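Retent is a simulated lab-handling kit sold by Tristulel. It ships a room, a large arm with a two-finger gripper, a perforated breadboard and a set of labware props. This card covers the evaluation build we received in October.

## Room and arm

The default room loads without edits. Arm pose, wall colours and lighting are set in one config file.

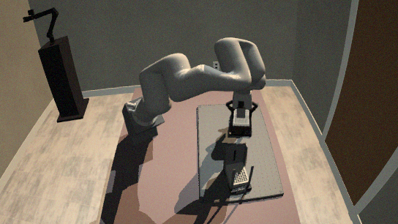 **Xiomara Park**, simulation reviewer, Zorkwood

The breadboard lies lengthwise beside the arm's base. Props can be moved anywhere on it, but the licence covers only the labware in the kit. Custom meshes are a separate order through the Ridgeway office.

## Episodes

- 2000 episodes in the base kit
- 3000 in the extended kit
- 70 held out for evaluation in either one

Each episode has room views and a gripper view. They share a clock, so no manual alignment was needed.
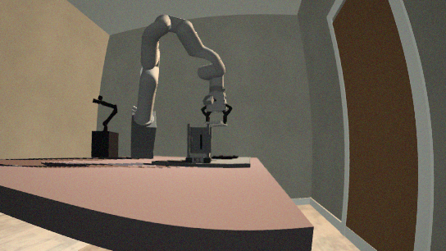 *Reading time: 2 minutes*

Gripper commands are stored as finger width in millimetres. Joint angles are in radians. The vendor's loader converts both, though its labelling of units in the CSV export is inconsistent and we have reported it.

## Gripper view

Clear parts are the main reason to look at this kit. Cell walls in the gridded piece stay legible at close range, with the perforated surface visible behind them.
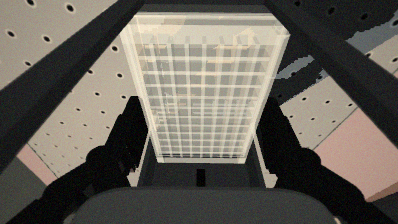 *Gripper view, translucent grid part held between the fingers.*

Transparency is the slowest setting to render. Turning it off gives solid grey parts and much shorter jobs. Clyde Mercado ran both modes on our shared machine and kept transparency on for the final set.

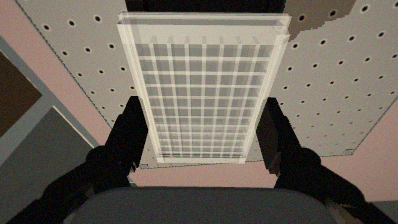
*290 words*

## Known issues

- 39 episodes in the base kit have no end flag. Skip them with `--require-end`.
- Shadow edges look stepped at low sample counts.
- The colour names in the config use American spelling (`gray`, not `grey`).

## Contact

Licence questions go to Ásdís Laxdal at Tristulel. Send corrections to this card to Xiomara.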